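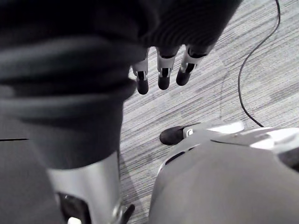 Morven Hepburn wrote on 2025-05-28:

Hi all, a carpet question for the list. We've got wall to wall in the big room and it's staying, so please don't everyone tell me to rip it up and polish the boards (there are no boards, it's a slab, I've looked). What I want to know is how people keep a carpet going when the room gets proper use. I vacuum it, I feel like I vacuum it constantly, and the bit between the door and the desk still looks flat and sad next to the rest. Is that dirt or wear? Also there are four deep dents where the bookcase used to live, plus a mark near the window that I'm fairly sure is tea. It went when I scrubbed it and was back two days later, bigger if anything. Should I hire one of those machines from the hardware shop or will I make it worse? My sister says never wet a carpet, my neighbour does hers every July whether it needs it or not, and I'm none the wiser.
Morven

Hi Morven, and hello everyone,

Oh, I have opinions about this! I've lived with carpet on a slab for 13 years, in a house with two kids and a dog who believes the back door is a suggestion, and I've made pretty much every mistake there is, so you may as well have the benefit.

Your flat strip first. It's probably both. Grit gets walked in and sinks to the bottom of the pile and then every footstep grinds it about down there, so the dirt is making the wear. Get down on your hands and knees with a torch and part the fibres with your fingers, right down to the backing. If you can see sandy stuff at the bottom, there's hope, a fair bit of the flatness will lift once that's out. If it's clean down there and the tips look fuzzy or frayed compared with a bit from behind the door, then that's wear and no amount of cleaning is going to bring it back. (Mine was about half and half. I was hoping for all dirt.)

Now the vacuuming. I used to go over the whole room at a trot, job done, and then wonder why it looked ordinary again by teatime. What changed things for me was going slowly. Painfully slowly, especially on the pull back, and going over the walkway in two directions, up and down and then across. The rest of the room gets one pass. Mine's an old Cloda upright with the brush roller and I have to cut the hair off the roller with nail scissors every few weeks or it stops turning and I don't notice, and then I'm just pushing a noisy box around. Check yours before you blame the carpet! Also check the height setting if it has one. If it's hard to push it's too low, and on a loop pile you might want the brush turned off altogether, as it can snag and pull. You didn't say whether yours is loop or cut, so have a look.

Pick everything up off the floor before you start, too. I know that sounds like your mother talking. I used to vacuum around things, the basket of shoes, the cords, the exercise mat, the pile of library books, and of course all the fluff lives exactly there. These days I do a lap of the room first and everything that can go on the couch goes on the couch. It takes me less time than steering round it all did.

The dents I can help with, I'm quite proud of these. Ice cubes! Put one in each dent, let it melt, leave it overnight, blot up whatever's left with an old towel and then tease the pile up with a fork. A spoon edge works too but I like the fork. Don't be rough about it. On wool it works beautifully and on nylon it works pretty well. On my polypropylene in the spare room it did very little, so I put a plant stand over the worst one and moved on with my life. If the bookcase was there for years you might need a second go. Some people hold a steam iron above a damp cloth, and Alistair Morrison swore by it on this list a while back, but I'd be nervous about that on anything synthetic. Melted carpet is forever. Try it in the cupboard first if you must.

And do put cups under the legs of whatever goes there next. I bought the wide ones.

Right, the tea. What you've got is wicking. The tea went down through the pile and into the backing, and the underlay as well I'd say, and when you scrubbed the top and wet it again, the liquid underneath crept back up the fibres as it dried and brought the tea up with it. That's why it's bigger. Scrubbing also roughs up the tips, so it catches the light differently and looks like a stain even when it isn't one, so stop scrubbing, please!

What I do now:

Mix a small squirt of plain white vinegar into a cup of lukewarm water. Dab it on with a cloth, only enough to dampen the mark, working from the outside in.

Blot with a clean dry towel, standing on it. Full weight. Move to a dry patch of towel and stand on it again, and keep going until nothing comes up.

Dab with plain water and blot all over again. This is the step I used to skip, and whatever you leave behind goes sticky and collects dirt, so in a month you have a lovely grey circle where the brown one was.

Then the important part. Fold a dry white towel into a thick pad, put it over the mark, and put something heavy on top (I use the big casserole with a couple of cookbooks in it, inside a plastic bag so nothing bleeds onto the towel). Leave it until the next day. Whatever creeps up goes into the towel and not into your carpet. Take it away too early and you'll be starting again, ask me how I know.

Do a test in a corner before any of this, particularly if it's wool. I once used a spray on mine called Lindqvist, somebody at work gave me half a bottle, and it took the tea out all right and a bit of the colour along with it. I could have found that out behind the couch.

As for hiring a machine, your sister and your neighbour are both a bit right. I don't think water is the trouble so much as leaving water in there. On a slab it has nowhere to go, and if the underlay stays damp you get that wet dog smell, even in a house with no dog. I've hired twice. The first time I was so pleased with the filthy water coming out that I just kept going over and over the same patch with the trigger squeezed, and the room was damp for days and smelled like a swimming bag. Second time I did one wet pass and then three dry ones, just sucking, and picked a warm breezy morning with every window open and both fans going. It was dry under my palm by that night. So if you do hire, don't do it in July like your neighbour (unless she has ducted heating and deep pockets), wait for decent drying weather.

Go very easy on the detergent as well. I used less than half of what the bottle said and it still foamed. And vacuum thoroughly first, really thoroughly, because once the grit's wet it's mud.

Cost wise, the hire was 40 dollars for the day plus the detergent, and they wanted a deposit of 100 on top, which I got back. The fellow from Zemier who did my mum's place charged more than that, obviously, but his machine had far more suction than mine and her lounge was dry by dinner. For one room and one tea stain I'd do the towel trick and the slow vacuum first and see whether you still want to. You might not!

Other bits, in no order:

Mats, one outside the door and one inside, and shake them. Mine were so full of sand they were putting it back on people's feet.

Shoes off if you can stand policing it. I managed the kids and gave up on the visitors.

If there's any chance of shifting the furniture, move the desk so the path from the door changes. Even half a metre. Soudabeh Soltani put me onto this, and now the traffic goes over a bit of carpet that had never been trodden on, and the old strip gets a rest. It still shows if you know to look.

A rug on top of carpet is fine, whatever the magazines think, but lift it and vacuum under it, and use the gripper stuff meant for carpet. The kind for hard floors let mine walk right across the room.

Bicarb: a light sprinkle for smells, leave it an hour, vacuum it up. Light! I tipped a whole box on once and the vacuum coughed out white dust for up to 10 goes afterwards. I'm told it's bad for the motor too and I can believe it.

Could you tell us what the pile is, and whether you know what's underneath it? If you can lift a corner where it meets the wardrobe or a cupboard, have a sniff of the underlay near that window while you're at it. If it smells musty I'd want to know whether the window's leaking before I spent a cent on the carpet. I'm not trying to frighten you, I had one of those and I blamed the dog for an entire winter.

Ladan, didn't you have your stairs redone with offcuts from the bedroom? I'd love to know how that's holding up, as I've got a roll of leftover in the shed and a landing that's gone bald in the middle. Happy to swap it for lemons otherwise.

Cheers,
Mahsa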